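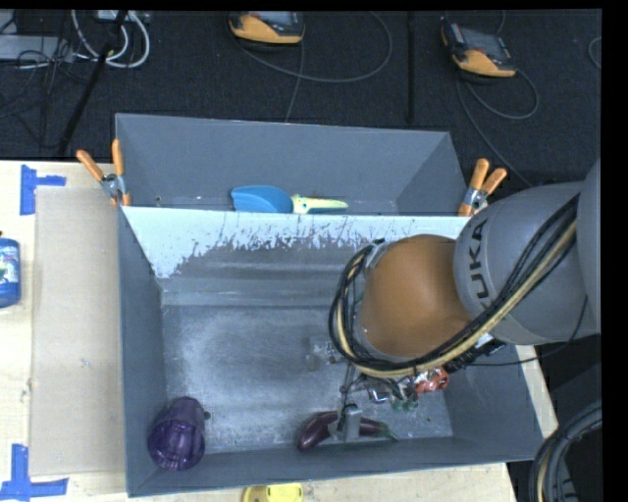

Que el aviso de gramíneas llega tarde, cuando los niños ya van camino del colegio, y que así no da tiempo a tomar nada: con esta queja respondió una de las familias de Bermúdez a nuestro último boletín. Otras contestaron lo mismo con palabras parecidas, y por eso el informe empieza por ahí.

## Avivow: informe de seguimiento para Tretex

Periodo: de septiembre al 30 de marzo

### Avisos a las familias

El boletín salía a las 8:15. Desde febrero sale a las 6:45, con los datos cerrados la noche anterior. El cambio tiene un coste: si el viento gira de madrugada, el aviso no lo recoge. Hemos preferido asumirlo y enviar una corrección a mediodía los días en que la lectura sube de nivel.

Están inscritos 307 hogares. Al cierre del otoño habíamos previsto llegar a más, pero el formulario de alta pedía el número de tarjeta sanitaria y mucha gente lo dejaba a medias. Ese campo se ha quitado. No lo usábamos para nada.

El texto del aviso también se ha acortado. Antes daba granos por metro cúbico de cada especie; ahora dice nivel bajo, medio o alto y nombra el polen principal. Los recuentos completos siguen en la web para quien los quiera.

### Captadores

Tenemos 19 captadores Drarker instalados, de los 20 previstos. El que falta iba en la azotea del polideportivo, que está en obras de impermeabilización. Seguimos esperando fecha y, mientras tanto, la zona sur se calcula con los dos puntos más próximos. La estimación es peor y así se indica en el mapa.

Dos equipos dieron lecturas anormalmente bajas en enero, en pleno ciprés. Tenían la rejilla de entrada obstruida con hojas. Se limpiaron y se han descartado los datos de esas semanas. La revisión pasa a ser quincenal entre febrero y junio.

### Diario de síntomas

Hemos recibido 730 entradas. La distribución es muy desigual: hay hogares que anotan a diario y otros que solo escriben cuando alguien lo pasa mal, así que por ahora no publicaremos medias. Lo que más se repite es el picor de ojos, seguido del goteo nasal y de dormir mal.

Varias familias atribuyen los síntomas al diente de león de los solares. Su polen es pesado y se dispersa poco, y en los recuentos apenas aparece; en estos meses lo que hemos medido es sobre todo ciprés y plátano de sombra. Prepararemos una hoja sobre esto, porque algunas comunidades de vecinos están pagando desbroces que no les van a quitar la rinitis.

### Gasto

El gasto va por debajo de lo presupuestado en instalación, por el captador pendiente, y por encima en mensajería, por las correcciones de mediodía. Pedimos a Tretex autorización para pasar el remanente de la primera partida a la segunda. El detalle va en la hoja de cálculo adjunta.

### Pendiente

- Fecha de acceso a la azotea del polideportivo.
- Hoja informativa sobre malas hierbas y polen, antes del pico de gramíneas.
- Versión del aviso en letra grande, solicitada por el centro de mayores.
- Respuesta de Tretex sobre el cambio de partida. La necesitamos antes de renovar el contrato de mensajería.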